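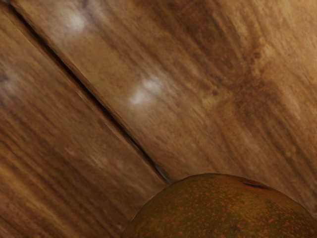
# Dornedell adds simulated fruit to its picking data

May 7, 2025

Dornedell has extended its training set for fruit handling with a block of simulated recordings, the company's data team said in a note to its partners. The new block holds 175 episodes, all rendered, and covers the approach to a single round fruit resting on a wooden surface. It will be used alongside the recordings made by human operators at the Girkport site, where the firm has been gathering real examples since November.

The work is led by Ritva Koskela, with Vilho Lappalainen responsible for the rendering and Elsa Heiskanen for the checks on finished episodes. Zivura, which supplies the learning software, will train on the combined set.

## What is being recorded

Each episode consists of a sequence of camera views, the commanded motion at each step and a short written instruction. The operator steers the simulated arm by hand controller, as at Girkport. No scripted motion is included in this block. Koskela's team tried scripted approaches last year and dropped them when the trained model copied their straight-line path even where the fruit lay close to an obstacle.

The views at close range have taken up most of the team's time. Near the end of an approach the camera can be left with only the top of the fruit and a large area of board. In one such view, now used in the labelling guide, a fruit with brown, speckled skin sits low and to the right against a tilted wooden surface, its upper edge touching the dark seam between two boards. The gripper is out of view.

Lappalainen said views of this sort had been thrown out in earlier rounds.

"The old filter wanted a whole fruit. If the outline ran off the picture, the step was marked as bad and the episode was cut short there," he said. "We were removing the part of the motion where the model makes most of its errors."

The filter has now been changed. A step is kept if any part of the fruit can be seen, and a separate label records whether the outline is complete. Steps with no fruit in view are also kept, up to a limit of seven in a row. Past that limit the episode goes to Heiskanen for review.

## Surface and light

The wood texture was chosen for its similarity in colour to the fruit. A plain white table, used in the first trials, gave high scores in simulation that did not carry over to the packing benches. With brown skin on brown boards the outline is harder to find, and the model has to rely on the curve of the edge and the speckling of the skin.

Glare has been left in for the same purpose. The view in the guide has pale patches of reflected light on the boards, the brightest near the middle. Labellers are told to leave these unmarked. In an early pass, two labellers had outlined bright patches as separate objects, and the affected episodes were sent back.

Dark marks in the grain are treated in the same way. A round dark spot on the right-hand board in the guide view is to be passed over as part of the surface. Marks on the fruit itself are handled differently: they are outlined and given the label "mark, cause unknown". The label makes no distinction between a bruise and the base of a stem – the team found that its own members disagreed too often for the finer labels to be of use.

Impi Niskanen, who wrote the guide, said the coarse label would stay until there was a reason to split it. "A wrong label costs us more than a vague one," she said.

## Checks

Of the 175 episodes, 41 were set aside for testing and will not be seen during training. They were picked by starting position of the arm, so that the test set includes approaches from angles that do not occur in the training part. The remaining 134 have been released to Zivura.

Every episode was replayed once from its stored commands. An episode passed if the replay ended with the arm in the recorded position, within the tolerance set for the project. Failures were recorded again from the start. Heiskanen said most of them came from one fault, a mismatch between the time stamps of the camera and those of the hand controller, which was corrected part of the way through the work. Episodes made before the correction were all replayed a second time.

Blur in the wood texture was also raised during checking. At a steep tilt the grain can appear smeared along the line of the boards. Lappalainen's group looked at raising the texture detail and decided against it for this release, as the change would have meant rendering the full block again. The fault is listed in the release note under known limits, together with the small range of fruit sizes and the lack of any view with more than one fruit.

## Use with real recordings

The mix of simulated and real data has not been settled. Zivura will begin with simulated episodes making up 40 per cent of each training batch and will vary the share once the first results are in. The measure of interest is performance on the real benches at Girkport. Scores on the simulated test set will be reported, but will not be used to choose between models.

Pentti Tikkanen, who runs the benches, has asked for the first trained model to be tried at reduced speed and with the force limit at its lowest setting. Both requests have been accepted. His group will also log each attempt by hand during the first trial, in addition to the automatic log, and will note the point at which any failed approach went wrong.

Miettinen, which owns the packing hall, has agreed to keep one bench free for the trial. The bench has a wooden top and overhead lighting, and its top will be left in its present state, including worn patches and stains.

A second block of simulated episodes is planned. It will add loose leaves on the surface and a wider range of skin colours, and will include approaches in which the fruit rests against a raised edge. Recording will start after the first bench results have been reviewed. Partners wishing to comment on the labelling guide should write to Niskanen before then, quoting the page number and the label concerned.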